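Tape-grid placement protocol

The tape-grid placement protocol is a method for recording object start positions in tabletop manipulation experiments with robot arms. A flat work surface is covered in paper and divided into cells with adhesive tape, and each trial begins with the test object standing in a cell drawn from a prepared list. The protocol was set out by Shigeru Kawaguchi at the Eststead laboratory and is also known as the Eststead grid. It is used mainly in imitation learning, where the spread of start positions in the training demonstrations has a strong effect on how well a learned policy copes with new ones.

Background

Before the protocol, operators at Eststead were asked to vary the start position of the object by hand between demonstrations. A review of an early collection found that they favoured the middle of the table and the side nearest their own chair. Policies trained on that collection performed well in the centre and poorly near the margins. The review could not separate errors of grasping from errors of coverage, as no start positions had been written down.

Two remedies were considered. Projecting a target onto the table was rejected because the projected light showed up in the camera recordings. Printed mats were tried and dropped when repeated contact wore the ink. Tape on kraft paper was adopted as a cheap surface that can be relaid in a morning.

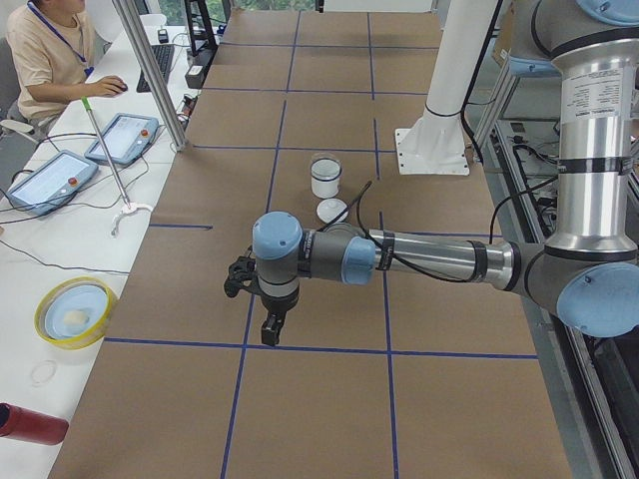

Apparatus and layout

The grid is formed by thin strips of blue tape on brown kraft paper. Lines running the length of the table are laid first, and the cross lines are measured from them. Cells need not be square or equal in area, provided their corners are measured and stored with the data.

The protocol is independent of the arm used. At Eststead it is run with collaborative arms, one of them fitted with a two-finger gripper, and each arm's base is registered to the grid by touching the gripper tip to a set of tape intersections. Registration is repeated whenever the paper is changed or an arm is unbolted. Teach pendants are kept on the desk beside the worktable, within reach of the operator.

Procedure

A session consists of the following steps.

1. The session list is generated. Each cell appears the same number of times, in shuffled order.
2. The operator stands the object inside the listed cell, clear of the tape, at any orientation.
3. The arm is brought to its start pose and the demonstration or policy trial is recorded.
4. The outcome is entered against the cell. A trial in which the object crosses a tape line before first contact with the gripper is void and is repeated at the end of the list.

Placement within the cell is left to the operator. Kawaguchi's description of the method argues that a fixed point in each cell would let a policy memorise a small number of positions, while free placement keeps some natural variation and still guarantees coverage at the scale of the grid.

Evaluation

The principal evaluation used 684 demonstrations, split into 2 sets of equal size. One was collected with the grid list and the other with free placement on the same surface. A policy with identical architecture and training settings was fitted to each set, and both were then tested over 300 trials on grasping and lifting a single object.

The grid-trained policy had the higher success rate overall. Most of the difference came from the outer cells, and results in the central cells were close to equal. A second comparison, in which the grid-trained policy was limited to 64 demonstrations, showed no clear advantage over free placement. The authors attributed this to the small number of demonstrations falling in each cell.

Transparent objects

Clear glassware is treated as a separate category in the protocol. Depth sensors often return missing or false values on glass, and a wrist camera looking down on a stemmed glass receives the rim, stem and foot nearly on one axis. The surface behind is also visible through the bowl, so the appearance of the object changes with whatever it stands on. Plain paper inside the cell gives a uniform background, and the tape beyond it provides high-contrast edges from which camera pose can be estimated. 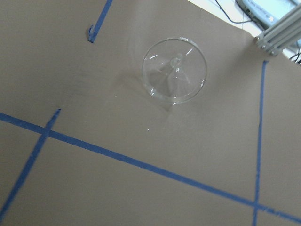
Flynn Stubbs has disputed the last point, arguing in a response from the Oltton group that the tape is a confound in any test on glass. A policy may learn the position of the object relative to the nearest blue line, Stubbs wrote, and would then fail on a bare table even though its score on the grid was high. The response recommended that every grid evaluation be paired with a set of trials on unmarked paper.

Kawaguchi accepted the recommendation for transparent objects but not for opaque ones, for which the Eststead data showed little change when the tape was removed. Later versions of the protocol include an unmarked condition, in which cell positions are set with a removable template that is lifted off before recording starts.

Limitations

Tape ends lift with use and can catch on a low gripper finger. Creases in the paper alter the local height of the surface, a source of error for thin objects. The grid records only the position of the object on the plane, and orientation has to be logged separately if it matters to the task. The protocol also has no agreed cell size, so results from different laboratories cannot be compared cell by cell.

Variants

The Moodley variant replaces the shuffled list with an adaptive one that returns more often to cells with a high failure rate. It reduces collection time but gives up equal coverage. The Aldale variant assigns 2 objects to different cells in the same trial and is used for pouring and stacking tasks.

See also

Imitation learning
Hand-eye calibration
Grasp planning
Domain randomisation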